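Teaching by Hand

At Vosthorpe, the people who train robots spend their days tidying up, badly and well, so that a machine can learn the difference

By Coralie Trevaskis

June 30, 2024

Maritza Llanos picks up a cardboard core from the floor of the training room, turns it over and puts it back where she found it. She has a shift of demonstrations ahead of her and wants to see the layout before she starts. The job is clearing up: rolls, tubes, bags and scraps, sorted into the right places by a robot that does not yet know how to do it.

Llanos is a teleoperator. She stands a few steps from the robot with a controller in each hand. When she moves her right hand, the right arm moves. When she squeezes, the fingers close. The robot stores everything: the position of each joint, the force at the fingers, and the pictures from the cameras on its wrists. Later a computer will go through the recordings and try to work out what she was doing and how.

She used to pack orders in a warehouse. She says the two jobs are less different than her family thinks.

"You still have to know where your hands are," she told me. "You just have two more of them."

Vosthorpe has been doing this work for a little over three years, in a low building it shares with a sign printer. The company started out building arms and found that its customers did not need arms as much as they needed arms that already knew something. So it moved into teaching. Its main project, called Trestik, is meant to produce a robot that can clear an untidy room it has not seen before. The rooms are set up on purpose with poor light, dark corners and shiny plastic, which are the things cameras handle worst.

Vira Lysenko runs the Trestik sessions. She decides what goes into a room, who drives the robot and which recordings are kept. On the day I visited she was working on tall objects. A tall tube is easy for a person. A robot holding its hand close to one loses most of its view, and it has to decide where to grip with very little else to go on.
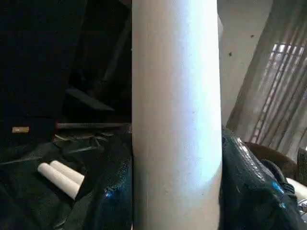
Why not just program the robot to pick things up?

Programming works well when the object is always in the same spot and always the same shape, as on an assembly line. In an ordinary room, neither is true. A plastic bag has a new shape every time someone touches it, and a tube may be standing in the morning and lying down after lunch. Writing rules for all of those cases would take longer than showing the robot many examples and letting it find the pattern.

The examples have to be good ones, and this is where most of the labor goes. Lysenko's team recorded 105 demonstrations of the current task in the two weeks before my visit. They kept 79. The rest were thrown out for reasons that sounded small to me when she read them from her list. In several, the operator had paused too long with the hand in the air. In others, the arm had brushed against something on its way to the target and moved it. One was dropped when an operator sneezed.

"The robot doesn't know which parts matter," Lysenko said. "If you stop and think for three seconds above the tube, it may learn that stopping above the tube is part of the job."

Early in the project they had exactly this problem. An operator who has since left had a habit of opening and closing the gripper twice before each reach, the way some people click a pen. It was in nearly all of his recordings. The first model trained on them did it too, before every object, and the team spent a week looking for a fault in the motor.

There are two main ways to show a robot a task, and Vosthorpe uses both. The first is the remote method that Llanos uses. The second is older and simpler. The arm is set so that its joints move freely, and a person takes hold of it and pushes it through the motion, much as a tennis coach might guide a student's elbow. The people here call it walking the arm.

Walking the arm gives the teacher a real sense of contact. If the fingers press too hard on a tube, the person holding the wrist feels it right away. The drawback is that the person is standing next to the robot, and their hands and sleeves show up in the camera views. A robot trained on those views may be confused later when the sleeves are gone. It is also tiring. The arm Vosthorpe uses carries most of its own weight in this mode, but an hour of guiding it is enough for most people.

Remote control keeps the person out of the picture, and both arms can be used together. The price is feel. Llanos gets a buzz in the controller when the fingers meet something, and the buzz gets stronger as the force goes up, but she describes it as closer to a phone ringing than to touch. She relies on sight, and when the wrist camera is too close to be useful she takes a half step to the side and looks at the room itself.

That half step has caused some argument. Wilmer Salazar, who builds the models at Vosthorpe, would like the operators to work only from the camera views, so that they never use information the robot does not have. If Llanos can see the back of a tube from where she stands and the robot cannot, he says, then her movements will make no sense to it. Lysenko agrees in principle. She has also watched operators work from the screens alone, and found that they were slower, got headaches and made more mistakes. For now the rule is that operators may look at the room between grasps but should use the screens during one. Llanos says she follows it most of the time.

I asked to try. Lysenko gave me ten minutes of instruction and a soft foam block.

The first thing I noticed was the delay. It is very short, but my hands knew about it before I did, and I kept overshooting. The second was how little I could tell about depth. On the wrist view the block grew until it filled the screen, and I had no idea whether the fingers were an inch away or already around it. I closed them on air. On the next attempt I came in low and pushed the block out of reach. It took me six tries to lift it, and Lysenko deleted all of them while I was still pleased with myself.
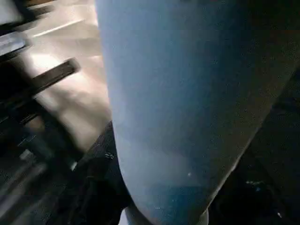
New operators usually need two or three weeks before their recordings are worth keeping. They start on foam, go on to boxes and tubes, and get to bags last. Bags are hard for everybody. Llanos pinches them near the top and lifts slowly, waiting for the weight to settle before she moves sideways. She worked that out alone, and Lysenko now teaches it to others.

The company pays its operators by the hour. Bohumila Hájek, who trains teleoperators for several firms in the region through her own small business, Talpur, thinks that is important and would like to see it everywhere. Some companies pay for each finished recording, she said, and it shows in the results. People rush, and they pick the easy objects. They also learn to avoid any situation where something might go wrong, so the robot never sees a mistake being fixed.

Mistakes being fixed are worth a lot. A robot that has only seen perfect grasps does well until its first bad one, and then it is somewhere it has never been. It may carry on with an empty hand or reach again and again for an object that has rolled away. Salazar now asks for a share of recordings in which the operator starts from trouble, with the hand off to one side or the tube half out of the fingers, and works back to a good position. There are 39 of these so far for the tube task. He wants more, and has asked for them by the end of July.

Hájek has a broader worry, which is credit. When a trained robot does a job well, people praise the model and the company. The way it tilts its wrist or slows down before contact came from a person, often one earning a modest wage. She keeps a record of who taught what at each firm she works with. She does not know yet what it will be used for.

Llanos was less bothered when I raised this with her. She would like a raise, she said, and a better chair for the breaks. But she did enjoy the first time she saw the trained robot lift a bag. It took hold near the top, rose a little and waited.

"I thought, that's me," she said. "Then it dropped it."

The dropped bag went into Salazar's notes with the others. In the latest round of tests the robot was given 97 attempts at clearing single objects with no one at the controls. Tubes and rolls went well. Bags did not, and dark bags in shadow were the worst, with the robot often closing its fingers just short of the plastic. Salazar suspects the cameras. Lysenko suspects there are not enough recordings made in bad light, and has changed the schedule so that more sessions run late in the day.

A second company, Venemar, will begin trying out the Trestik system this fall in a storage building where returned goods are unpacked. The robot will work in one corner, with an operator on call to take over by remote when it gets stuck. Each time that happens, the operator's rescue will be recorded and sent back to Vosthorpe to be used in training. Llanos has been asked if she would like to be one of the operators. It would mean a longer drive, and she has not decided.

At the end of my visit she did one more run. She brought the arm in slowly, stopped using the room and looked only at the screen, closed the fingers and lifted. She set the tube down in its place and let go. Lysenko checked the recording, marked it as a keeper and asked her to do it again from the other side.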